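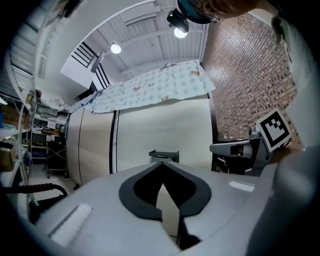 Figure 5.1. Ribbed white ceiling with cross beams, and a brick wall.

Chapter 5
Ceilings, Walls and Partitions in Converted Buildings

In Chapter 4 we measured the floor plan and drew it on paper. The student who has done the Gergate exercise knows already that a correct plan can still give a wrong idea of a room. A plan shows where a wall stands. It does not tell if the wall is brick or board, how it meets the ceiling, or if it can be moved on a Saturday by two persons with a screwdriver. These questions are the matter of the present chapter.

We begin with the ceiling, as many surveyors end with it and then have no more time. In a house the ceiling is normally flat and hides the structure. In a workshop it is often the opposite. The ribbed sheets are visible, the beams are visible, and the lights hang from them or are fixed between them. Figure 5.1 is of this second kind. There is a black spotlight hanging, and farther down a small round light, both of them lit. When you survey such a ceiling, write down each type of light separately and mark on your sketch the direction of the ribs. In the Ondberg survey, which we use again in Chapter 9, the direction of the ribs was left out, and the team had to go back to the building for this only.

Brick is treated in section 5.2. A visible brick wall in a converted building may be an old outside wall, an old inside wall, or a thin facing which was put later. From a distance these three look very similar. The student should look for an opening, a door or a window, where the thickness can be measured with a rule. If there is no opening, write "thickness not known" on the sheet. Do not write the number which you suppose. Dilwyn Sayce, who corrected the survey sheets for the first edition of this book, found that wall thickness was the value most often invented by students, and he returned 31 of 72 sheets for this fault.

Section 5.3 is about partitions. We divide them in two groups, those which reach the ceiling and those which do not. The second group is again divided: panels which go down to the floor, and panels which stand on feet. The last type is common in washrooms and changing rooms. It is quick to put up, the floor can be tiled in one piece before the panels come, and a mop passes under them. On the other side, it stops very little noise, and it should never be drawn with the same line as a real wall. In this book a partition on feet is drawn as a thin line, with a small circle for each foot.
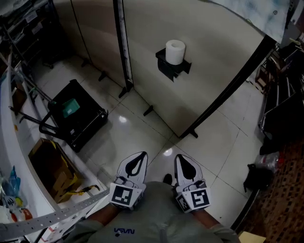
Why should the feet of a partition be marked on the survey drawing?

The feet carry the weight of the panels to the floor, and their position shows where the floor may be drilled or marked when the partition is taken away. They also help the person who must order new panels of the same width.

The tools for this chapter are simple. You need a folding rule, a tape, a pencil, squared paper and a flashlight. A ladder is useful for the ceiling but is not required for the exercises. Please use the same scale on all sheets of one building, also for the small rooms, where you will wish for a larger one.

Before you read section 5.1, make the following preparation. Choose a room which you enter every week and stay in it for 20 minutes. On one sheet, write the material of the ceiling, of each wall and of the floor. Beside each material write how you know it: by touch, by sight, or from another person. Keep this sheet. At the end of the chapter you will correct it in a different color, and your teacher may ask to see both versions.

The readings for this chapter are the Stadbridge survey notes, page 70 and the two pages after it, and the short text by Cheng on washroom layouts. Cheng uses the word "screen" for what we call a partition on feet.

5.1 The Ceiling as a Structure

A ceiling which shows its beams should be drawn from below, as if the floor were a mirror. Beginners find this difficult at first, and many draw the left side on the right.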